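Chapter 7
Learning Contact-Rich Steps from Few Demonstrations

7.1 Scope of the chapter

Chapter 6 treated insertion as a control problem. The geometry of both parts was known, the part was already in the hand, and the only question was how to bring the error to zero without jamming. In this chapter we drop the first two assumptions. The robot must find the part, pick it up, and place it in a seat whose position is known only from camera images. The policy is learned from demonstrations, and the number of demonstrations is kept small on purpose.

The running case is the Grestent study of drive handling in desktop computers. It is used in Sections 7.2 through 7.6, and again in Chapter 9 when we discuss transfer between cells. The method was first written up by Sajib Fakir as an internal report and later reworked for the Vosmont cell, where most of the results quoted here were obtained. Readers who want only the learning rule may skip to Section 7.4.

7.2 The task

A task in this chapter is a sequence of steps, and each step ends in a contact state that can be checked. For drive handling the steps are:

1. Approach the drive.
2. Close the gripper on the carrier or rails.
3. Lift until the drive is free of its holder.
4. Move to the goal seat.
5. Lower until contact, then slide to the stop.
6. Open and retreat.

Steps 2 and 5 account for most failures. Both involve plastic parts that bend under load, so a force threshold tuned on one carrier does not carry over well to another. The study therefore uses no fixed threshold. The policy predicts a short segment of motion together with an estimate of the contact state at its end, and the segment is cut short if the measured wrench disagrees with the estimate.

Two views are recorded. The fixed view covers the bench and is used for steps 1 and 4. The wrist view moves with the gripper and is used for steps 2, 3 and 5. Section 7.3 shows that removing the wrist view costs far more than removing the fixed one, and that the loss falls almost entirely on step 5.

7.3 Data

The training set holds 109 demonstrations, recorded by teleoperation at the Vosmont cell. Each demonstration was divided by hand into the six steps above. After division, segments shorter than 800 milliseconds were merged with the segment that followed. No demonstration was discarded for being slow. Demonstrations in which the operator missed and tried again were kept, and the retry was labeled as its own segment. This choice matters in Section 7.5, where a policy trained without retries is shown to stall after its first miss.

The policy was trained for 2,000 passes over the segments. A longer schedule was tried and gave no gain on the held-out set. The held-out set has 62 demonstrations, taken with the fixture moved and turned on the bench between runs.

The baseline is the Pramanik planner, a scripted method that locates the carrier by template matching and then runs a spiral search at contact. It needs no demonstrations but must be given a model of each carrier. A second baseline, Distaden, uses the same network as the main method with the contact estimate removed.

Notation follows Chapter 6. We write q for the joint position, w for the measured wrench at the wrist, and c for the contact state. The hat denotes a prediction. Images are written I with a subscript f for the fixed view and h for the wrist view.

Figure 7.1 shows the cell from both cameras. The two views were not taken at matched times in this figure and should not be read as a pair. Exercise 7.2 asks the reader to list which of the six steps could be checked from each view alone.

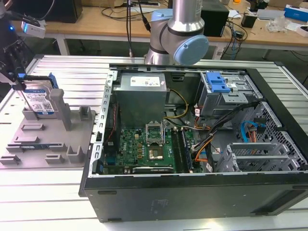
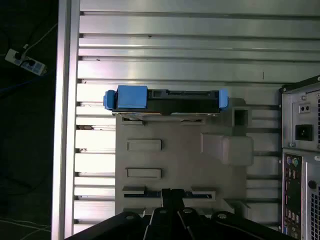 Figure 7.1. The drive handling cell. First image: fixed view, with the open computer on its side and a hard drive upright in the gray fixture. Second image: wrist view, with the drive lying along the upper part of the fixture and a gripper finger at the lower slot.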